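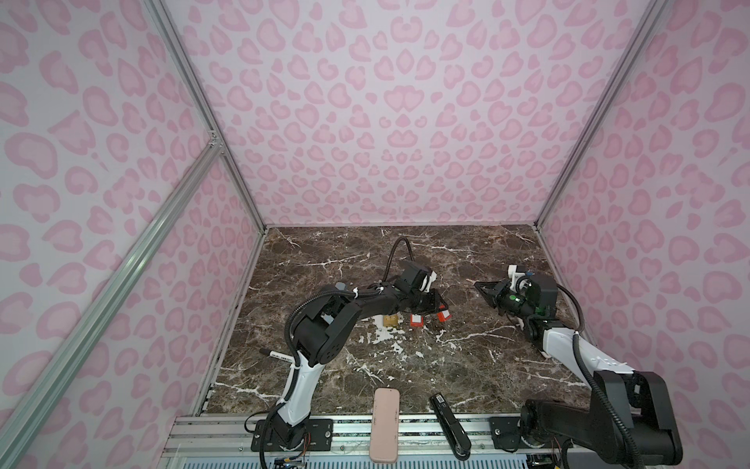
Dark brown marble with white veining, pink leopard spot on the walls

Marble and animal print in one room, yes or no?

posted by tilegrouch82, May 18, 2018

Okay so I need outside opinions before I spend real money. We're redoing the little powder room off the hall and I have fallen hard for brown marble, the dark kind with white veins running all through it. That part is settled. The fight in my house is over the walls. I want pink leopard. My other half wants "a nice cream." I have lived with a nice cream for 4 years and I'm done!

The paper I like is from Galtano and it has a pale background with deeper rose spots. Has anybody lived with a print like this for more than a month? Do you get sick of it?

mopsy_q
Do it!! Powder rooms are exactly where you go nuts. You're in there two minutes at a time. I put a huge banana leaf in mine and every guest comes out talking about it.

Stura_Steve
Going to be the wet blanket. Veined stone is already a pattern. Put spots next to it and your eye has no place to sit down. I'd pick one and let the other be plain. If you love the leopard, get a solid counter.

tilegrouch82
But the spots are so pale, Steve! From across the room I think they'd almost read as a texture. The marble is way darker so to me they don't fight.

Stura_Steve
Across the room, sure. How big is this powder room?

tilegrouch82
...fair.

hazelnut_hall
I'm somewhere in the middle. We did leopard on one wall in our place in Wisach and left the other walls painted, and I still like it. Full wrap is a lot, especially pink on pink on pink. Also please order a sample of BOTH and lean them together for a week. My paper looked peachy at night under the bulbs we had and I nearly sent it back.

mopsy_q
One accent wall is how you end up with something that looks like you ran out of paper. All in or skip it, sorry hazelnut.

hazelnut_hall
Ha, we'll agree to disagree. My husband would have moved out.

grout_and_about
Nobody's asked about budget. I got a quote of 3,000 for a piece of real marble, which was nuts for a room I can touch both sides of, and ended up with a remnant from the Kárason yard. Call around and ask what they have left over from kitchens. Mine is 112 inches cut down into a counter and a window sill and I love it. Spend what you save on a good paper hanger, matching spots at the corners is a pain.

tilegrouch82
Ooh, I hadn't thought about remnants. Calling tomorrow. Samples are ordered too, the pink and (sigh) one cream to keep the peace.

Stura_Steve
Team cream.

mopsy_q
Boo. Post the samples when they come!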